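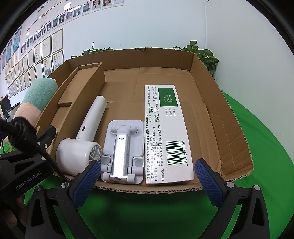 Wovisetti Gallery: Shared-Box Picking

Wovisetti is the software we use at Danel to turn hand-guided gripper recordings into grasp plans. It covers three jobs: finding the items, working out where the fingers can go, and checking the plan before an arm runs it. The gallery is kept for people who work on the code or are thinking of using it. Notes on each stage follow.

Box, green cloth, three items
Fan on the left, folded phone stand in the middle, medicine carton on the right. The fingers are wide apart and a second gripper reaches in over the left wall of the box.

Finding the items
The fan and the stand are both pale and lie side by side. Older versions of the segmenter often merged pairs like this into one object. The current one looks for the change in shape first and uses color only to clean up the edges. The green cloth outside the box is easy to separate from brown cardboard, so box walls are found early and everything outside them is dropped, including plants and anything on the wall behind.

Shiny parts
The metal arm on the phone stand has a bright highlight on it. Highlights leave holes in the depth map. Wovisetti fills small holes from their neighbors and marks large ones as unknown. The planner treats unknown areas as solid.

Printed cartons
Long cartons get a box fit: one long axis, one short axis, one height. The text reader runs after that, on a crop turned to match the long axis. On this carton the stamped panel at the far end reads M1216, with 2025 05 07 and 2027 04. The digits by the barcode are read as a separate field. Text is stored with the item and has no effect on the grasp.

Finger positions
Ritesau is the planning module. It tries up to 200 finger placements per item and keeps the best 4. A placement is thrown out if either pad would touch a neighbor on the way down. With items lying this close together, most placements across the middle item fail, and Ritesau usually picks one of the outer items first.

Two grippers
Each gripper gets its own safety zone. When the zones overlap, the one with the lower priority number moves and the other holds. Priority is set in the task file and can be changed between runs. Cables are left out of the zone model for now. Keep them slack and behind the jaws.

Box walls
Walls are modeled as flat planes with a margin. Real cardboard bows and creases, so the margin is adjustable. We leave it at the default for new boxes and raise it for old ones.

Checking the plan
The Tiwari viewer plays the plan back over the recording. Planning takes about 45 milliseconds per item on our desktop machine. The regression set holds 1650 recordings, and every change to Ritesau is run against all of them before it is merged.

Known problems
Clear plastic is still poor. Soft items get a box fit that is too large. The viewer loses sync if a recording is trimmed at the start; reload the file to fix it.

Back to all galleries
Wovisetti release notes
Task file format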